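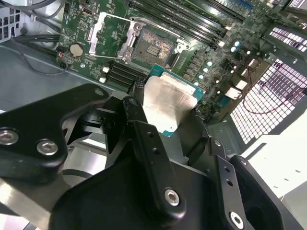
Why not just push it down harder if it doesn't seat, one of last year's group wrote on the feedback sheet, and could we please have more than one go each before the marking run. Fair on the second bit. You get more goes this year, see below. On the first: no. Never push. The whole of this session is about not pushing.

Robotics project module, handout 6
Socket task: pick, align, place
Read before the lab. Bring it with you, there won't be spares.

Where we've got to

Last session was pick only, from the flat tray, known position. Most groups fine. Okusville group had trouble with the part turning in the fingers as they closed, more on that under Grip. Nunness group still owe me their log file. (Group names are the ones you picked in week one, too late to change them now.)

The job now

Take the processor, carry it to the open socket, line it up, lower it, let go, back off straight up. Arm does not close the lever or the load frame. That's a person's job, after I've looked.

Why this part and not a block with a peg: the contacts in the socket are tiny and they bend. A block forgives you. This won't. Also it only goes in one way round. Square part, four ways to turn it, one right. Several of you wrote code last time that treats all four as the same becuase the outline is the same. Look for the corner mark before you pick, store the answer, carry it through.

Frames (yes again)

Three you need: base, wrist, socket. The wrist camera moves with the gripper so anything you measure from it is in the wrist frame untill you convert. Write the frame in the variable name. p_socket_in_base, not p2. I'll stop reading at p2.

Chassis may sit at an angle to the bench. Do not assume the board edges are square with the arm's x and y. Find the socket, take its angle from the socket. Not from the case, not from the memory slots. Slots look tempting, long straight lines, easy to pick out. But then you're relying on your measured offset between slot and socket and that's one more thing to be wrong.

Grip

- Hold by the sides only. Nothing on the underside.
- Both pads touching before you lift. Check finger position, don't just wait and hope.
- Part turns as fingers close = you're off centre. Fix the pick, don't fix it in the air.
- Fingers must clear the socket surround when you lower. Work this out on paper first. Mansour's group name is on the broken finger pad in my drawer for exactly this.
- Shiny metal lid throws reflections. Move the lamp before you touch the threshold.

Lowering

Stop above the socket, take a fresh look, correct x, y and angle, then go down slow. Step size and force limit are in the config file, leave the limit alone. If the limit trips: stop, straight up, look again. No wiggling. Wiggle search works for pegs, here it drags the part over the contacts.

Open the fingers only once height reads right AND force is steady. One without the other has caught people out.

Practice and marking

Each group gets 21 practice runs on the dead board, logged. Then the marking run, same board, chassis turned to an angle I choose. Out of 50:

Orientation right: 10
Alignment before lowering: 15
Release and back off: 10
Log, readable, frames named: 15

A clean abort keeps your alignment marks. A forced one loses them.

Write-up

200 words max plus one plot of force against height. Label the axes. Say what went wrong on your worst run, I'm more interested in that than your best.

Safety, quick

Long hair back, sleeves up, one person on the stop button and doing nothing else. Board power off and unplugged, always. Wrist strap on before you handle the processor. Hands out of the chassis when the arm is enabled, edges in there are sharp as well.

Next time

Momer group first on the rig, then Nunness, Mansour, Okusville. We start at half past one, so be set up by then. Read the section on force control before you come, skip the derivation at the end, I'll do it on the board.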